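Open Day at the Kolář Automation Lab
Visit report, October 26, 2020

Our class got to spend an afternoon at the Kolář lab, and I had been looking forward to it ever since we started the unit on assembly. The demonstration was a gear task called Plernero, where small gears have to end up on a round white plate.

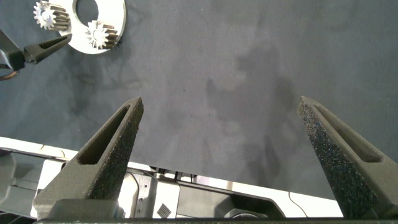

Figure 1. Open gripper over the mat, with the plate and two gears at upper left.

Our guide told us the lab has logged 955 runs of this task so far, and 734 of those were finished without any help (I wrote that down right away, because I wanted it for my chart!).
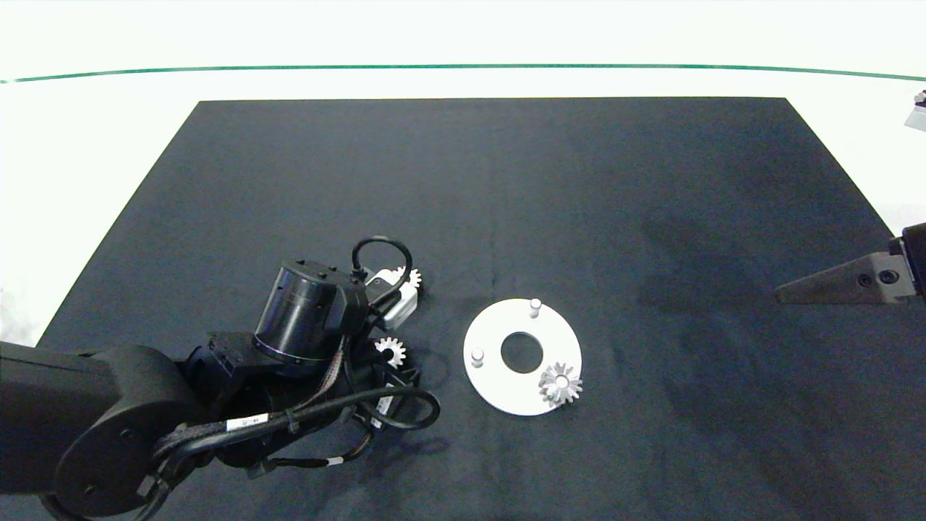

Fitting parts together was the topic I picked for my own project, so I asked a lot of questions. I had pictured gears as flat wheels, but there is a bevel gear on the plate too, with its teeth fanning out like a cone, and I spent a good while thinking about how you would grab one of those.
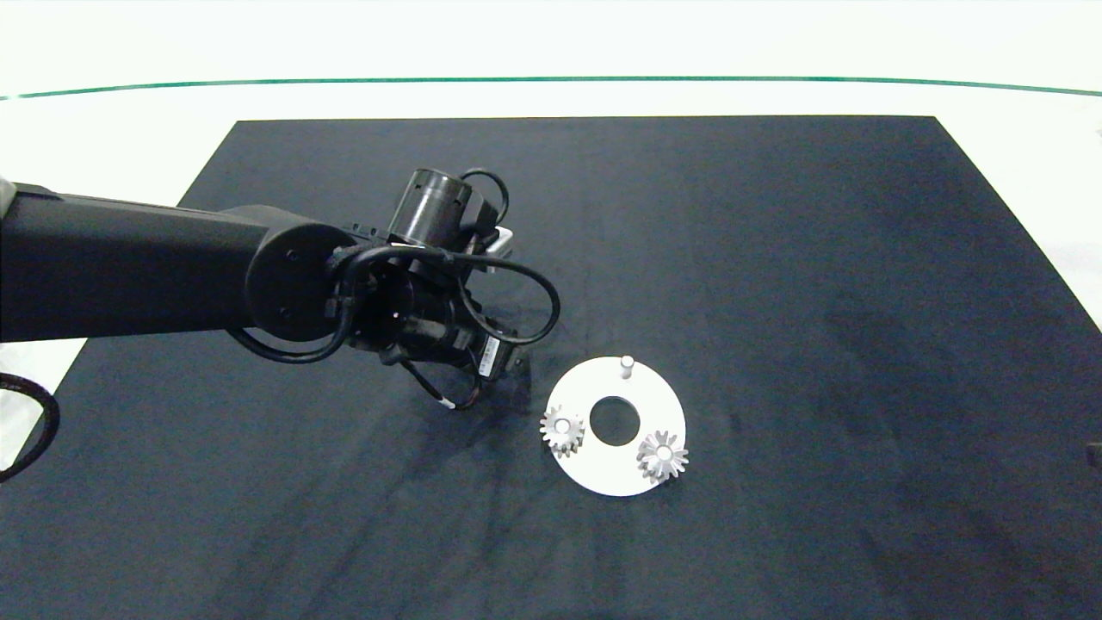 Spacing matters more than I expected – if two gears sit too close, the teeth can jam. On this plate the places for the gears make a triangle around the hole, and with two gears on, the last peg was still empty.
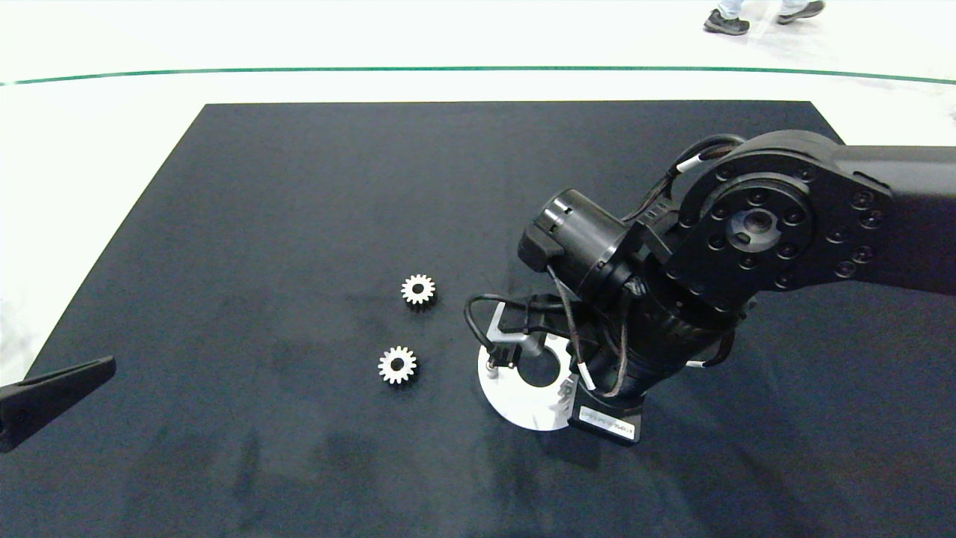
I also want to say something about cables, which our textbook skips. Every joint that moves needs slack. The ones by the wrist run in big loops, and there are little white labels on them, which I plan to copy for our Zunditz model in December.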